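Vormachen (Robotik)

Vormachen, in der Fachliteratur meist Lernen aus Demonstrationen oder Programmieren durch Vormachen genannt, bezeichnet eine Gruppe von Verfahren, bei denen ein Roboter eine Aufgabe nicht durch ausformulierten Programmcode erhält, sondern durch Beispiele eines Menschen. Der Mensch führt den Roboterarm von Hand oder steuert ihn fern, während Gelenkstellungen, Greiferzustände und meist auch Kamerabilder aufgezeichnet werden. Aus den Aufzeichnungen wird entweder eine feste Bewegungsfolge abgeleitet oder ein Modell trainiert, das die Aufgabe auch unter veränderten Bedingungen ausführen soll.

Abgrenzung

Vom klassischen Teach-in, bei dem einzelne Bahnpunkte mit einem Handbediengerät angefahren und gespeichert werden, unterscheidet sich das Vormachen durch die fortlaufende Aufzeichnung. Die Grenze ist fließend. Bei vielen Industriearmen lässt sich dieselbe Handführung für beide Zwecke verwenden. Verfahren des bestärkenden Lernens kommen dagegen ohne Vorführung aus, werden aber häufig mit vorgeführten Beispielen gestartet, um die Zahl der Fehlversuche zu verringern.

Geschichte

Schon Lackierroboter der 1970er Jahre wurden teilweise von Hand geführt; die Bahn wurde gespeichert und unverändert wiedergegeben. In den 1980er und 1990er Jahren kamen Ansätze hinzu, die mehrere Vorführungen miteinander verglichen und daraus eine gemeinsame Struktur ableiteten. Mit der Verbreitung tiefer neuronaler Netze verlagerte sich der Schwerpunkt auf das Nachahmungslernen aus Bilddaten. Seither wird die Aufgabe überwiegend mit Fernsteuerung vorgeführt, da der Körper des Vorführenden bei der Handführung leicht in das Kamerabild gerät.

Verfahren

Handführung (kinästhetisches Vormachen). Der Arm wird in einen nachgiebigen Zustand geschaltet, in dem die Antriebe nur das Eigengewicht ausgleichen. Der Vorführende fasst den Arm am Unterarm oder am Handgelenk und bewegt ihn durch die Aufgabe. Das Verfahren benötigt wenig zusätzliche Ausrüstung und vermittelt Kontaktkräfte unmittelbar. Bei zweiarmigen Aufgaben stößt es an Grenzen, weil eine Person zwei schwere Arme nur schlecht gleichzeitig führen kann.

Führungsarme. Der Vorführende bewegt ein Paar leichter Arme, deren Gelenke denen der ausführenden Arme entsprechen. Die Stellungen werden Gelenk für Gelenk übertragen. Eine Umrechnung der Koordinaten entfällt, und Anschläge werden auf beiden Seiten an derselben Stelle erreicht. Ohne Kraftrückmeldung spürt der Vorführende allerdings nicht, wie fest ein Greifer zufasst oder ein Werkzeug aufliegt.

Handgeräte und Brillen. Die Lage der Hände wird mit Eingabegeräten aus der virtuellen Realität erfasst und in eine Zielstellung der Greifer umgerechnet. In der Nähe ausgestreckter oder überstreckter Gelenkstellungen kann die Umrechnung sprunghafte Bewegungen erzeugen; übliche Steuerungen begrenzen deshalb die Geschwindigkeit.

Aufzeichnung

Eine einzelne Vorführung wird Episode genannt. Sie beginnt in einer festgelegten Ausgangsstellung und endet, sobald das Ziel erreicht oder der Versuch abgebrochen ist. Abgebrochene Episoden werden je nach Zweck verworfen oder gesondert gekennzeichnet. Der Datensatz Kirnora zu Haushaltsaufgaben enthält 2.242 Episoden, von denen 300 auf das Kehren von Fußböden entfallen. Für die Sammlung Plitska waren 3.000 Episoden vorgesehen; 202 davon wurden bei der Durchsicht ausgeschlossen, überwiegend wegen verlorener Kamerabilder oder eines Zeitversatzes zwischen Bild und Gelenkdaten.

Zweiarmige Aufgaben

Beidhändige Tätigkeiten stellen besondere Anforderungen an die zeitliche Abstimmung der Arme. Unterschieden wird zwischen gleichartigen Bewegungen, etwa dem Anheben einer Kiste, und verteilten Rollen, bei denen ein Arm hält und der andere arbeitet. Kehren mit Besen und Kehrschaufel gehört zur zweiten Gruppe. Der linke Greifer umschließt den Besenstiel knapp unter dem Knauf, der rechte den langen Stiel der Schaufel, die flach auf dem Marmorboden liegt. 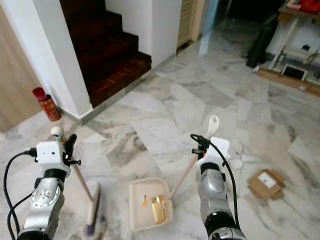
Schwierigkeiten beim Vormachen des Kehrens ergeben sich vor allem aus der Länge der Stiele. Eine kleine Drehung im Handgelenk verschiebt den Besenkopf um ein Vielfaches, und der Abstand zwischen Borsten und Schaufelkante muss laufend nachgeführt werden. Hinzu kommt die Verschiedenheit des Kehrguts: Eine zerknüllte goldfarbene Verpackung, wie sie in der Schaufel liegt, hat andere Eigenschaften als der flache Karton mit Versandaufkleber rechts daneben auf dem Boden. Leichte, sperrige Stücke rollen oder springen, flache lassen sich schieben, können aber an der Schaufelkante hängen bleiben. Beim Vorführen werden Art und Lage der Teile daher zwischen den Episoden gewechselt.

Grenzen

Ein nachahmendes Modell übernimmt auch Umwege, Pausen und Korrekturen des Vorführenden. Führen mehrere Personen dieselbe Aufgabe unterschiedlich vor, kann das Modell zwischen den Varianten schwanken. Kleine Abweichungen summieren sich zudem im Verlauf einer Ausführung, bis der Roboter in Stellungen gerät, die in keiner Vorführung vorkamen. Beim Verfahren nach Yorath greift der Mensch in solchen Fällen per Fernsteuerung ein, und der korrigierte Abschnitt wird dem Datensatz hinzugefügt. Die Steuerungssoftware Fanden speichert Eingriffe dieser Art mit einer eigenen Kennzeichnung.

Siehe auch

Nachahmungslernen
Teleoperation
Teach-in-Verfahren
Mobile Manipulation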